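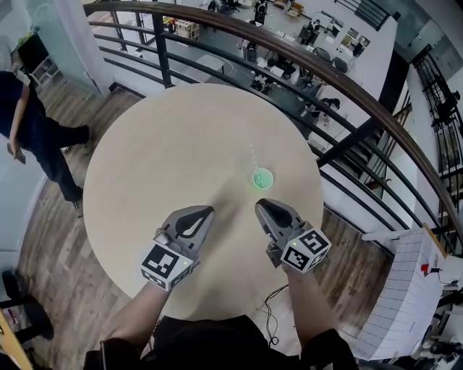

Home | Courses | Handouts | Glossary | Contact

Print this page | E-mail this page

Handout 3: Evaporation Loss from Open and Covered Vessels

1. Scope

This handout covers the loss of water from small vessels at room conditions. Boiling is left to Handout 4. Read the section on vapor pressure in the course text before the lab session, as the terms are used here without further definition.

2. Mechanism

Molecules leave a liquid surface at a rate set mainly by the temperature of the liquid. Molecules also return to the surface from the air above it. The net loss is the difference between the two rates. When the air directly above the liquid is saturated, the rates are equal and the net loss is zero.

In an open vessel the saturated layer is thin. Water vapor moves through it by diffusion and is then carried off by room air. Anything that thins the layer raises the loss: a fan, an open door, a person walking past the bench. Anything that thickens it lowers the loss. A tall vessel filled halfway loses less than the same vessel filled to the rim - the column of still air above the liquid acts as a partial barrier.

3. The diffusion estimate

For a straight-walled vessel with still air inside and dry, moving air across the mouth, the loss is approximated by

m = D A (c1 - c2) t / h

where
m = mass lost
D = diffusion coefficient of water vapor in air
A = open area of the mouth
c1 = vapor concentration at the liquid surface
c2 = vapor concentration at the mouth
t = elapsed time
h = distance from the liquid surface to the mouth

The expression fails as h approaches zero. It should not be used for a vessel filled to the rim. It also assumes that h is constant, so for long runs the time must be divided into steps and h recomputed at the end of each one.

Note that the volume of liquid does not appear. Two vessels with the same mouth and the same h lose water at the same rate, whatever the depth below the surface. Students often enter the total depth in place of h.

4. Cooling of the surface

Evaporation removes heat. The surface runs slightly cooler than the room, and c1 should be taken at the surface temperature. Using the room temperature gives a result that is too high. The error is small for narrow vessels and larger for wide, shallow dishes, where the loss per unit volume is high.

Wall material has some effect. A metal wall conducts heat from the bench to the liquid faster than a plastic wall does, so the surface stays closer to room temperature.

5. Procedure

Fill the vessel with 300 mL of water that has stood in the room overnight. Weigh the vessel and contents together. Record room temperature and relative humidity. Place the vessel on the bench away from vents and leave it for 28 hours. Weigh again without wiping the inside wall. Droplets on the outside must be wiped off before both weighings.

Repeat with a loose cover. Repeat with a sealed cover. The sealed run is the control. A measurable loss in the control means that the seal leaks or the balance has drifted, and the set should be discarded.

Dye may be added to make the liquid level easier to read. Use the same amount in each vessel, as dissolved material lowers the vapor pressure. At the amounts used in this course the effect is below the resolution of the balance.

6. Reporting

Report loss in grams per hour per square centimeter of open area. State h at the start and at the end. Do not average h unless the change is less than a tenth of the starting value.

Humidity should be given as read, with the location of the meter. A meter placed next to the vessel reads high.

7. Problems

Problem 1. Derive the stepwise form of the estimate for a vessel in which h grows as water is lost. Show that h squared increases linearly with time.

Problem 2. A vessel tapers toward the mouth. Explain which area should be used in the estimate, and why a single value of A is not sufficient.

Filed under: Course Materials > Heat and Mass Transfer > Handouts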